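Deux pinces pour un processeur
mars 2022

J'avais laissé la cellule de côté depuis l'automne. Kofi Ansah m'a prêté une deuxième pince, une Skutska, et j'en ai profité pour refaire proprement la comparaison avec celle que j'utilise d'habitude, une Undik. Je note les résultats ici avant de lui rendre son matériel.

La tâche est toujours la même : prendre un processeur par ses bords, le présenter debout devant une plaque de test et l'insérer dans une fente à peine plus large que lui. Le bras s'appelle Arthur, c'est le nom qu'il portait déjà sur l'étiquette quand je l'ai récupéré. Le contrôleur tourne sous Undiler, dans la version que j'avais déjà. J'ai hésité à mettre à jour et je ne l'ai pas fait, pour ne changer qu'une chose à la fois.

J'ai fait 20 essais par pince, avec la même trajectoire d'approche et la même vitesse. Je compte un essai comme réussi si la pièce entre dans la fente sans que j'aie à toucher quoi que ce soit. Une pièce qui entre de travers et se coince, c'est un échec, même si elle finit par descendre quand on pousse un peu.

Avec la Skutska, 13 essais réussis. La fermeture est rapide et la course plus grande, ce qui est agréable pour les grosses pièces. Sur un processeur, ça ne sert à rien. Le défaut que je lui trouve est un léger jeu dans les doigts quand on serre peu. La pièce pivote de quelques degrés au contact du rebord, et comme je ne veux pas serrer plus fort sur un substrat, on reste bloqué là. Quatre des échecs viennent de ce pivotement. Pour les autres, je soupçonne mon réglage du zéro, que j'ai repris trop tard dans la série.

Ohemaa Acheampong m'avait conseillé d'essayer avec des patins en caoutchouc découpés dans un joint. Je l'ai fait sur la Skutska, hors série. Ça tient mieux, mais la pièce colle un peu à l'ouverture et se décale au moment où on la lâche. Il faudrait un matériau moins adhérent, je n'en avais pas sous la main.

Côté Undik, la course est plus courte et la fermeture nettement plus lente. Les doigts se terminent par des patins striés qui accrochent bien la tranche. J'ai gardé la même consigne d'effort que pour l'autre, puis je l'ai baissée d'un cran à mi-parcours sans voir de différence.
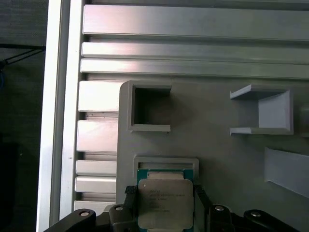 Un processeur Intel tenu entre les doigts de la pince, face à la fente de la plaque de test.

Neuf essais de suite sans accroc au début, puis un échec, et un total de 17 à la fin. L'écart avec la Skutska est réel, mais je ne le prendrais pas pour argent comptant sur une série aussi courte.

La caméra au poignet m'a plus gêné que les pinces. Le répartiteur thermique est en métal réfléchissant et, selon l'angle de l'éclairage, la détection du bord supérieur saute d'une image à l'autre. J'ai baissé l'exposition et déplacé la lampe sur le côté. La détection est devenue stable, mais le fond de la fente est maintenant trop sombre pour que je m'en serve comme repère. Je me cale donc sur le rebord gris, qui ressort correctement.

Pour ce montage, je garde l'Undik. La Skutska repart chez Kofi, qui s'en sert sur des boîtiers plus larges où la grande course a un intérêt. Abena Abugri m'a demandé les fichiers de trajectoire, je les lui enverrai dès que j'aurai nettoyé les commentaires.

Il me reste à tester l'insertion avec un décalage volontaire de la plaque, pour voir ce que chaque pas de correction apporte. Ce sera sans doute en mai, quand j'aurai reçu la nouvelle alimentation.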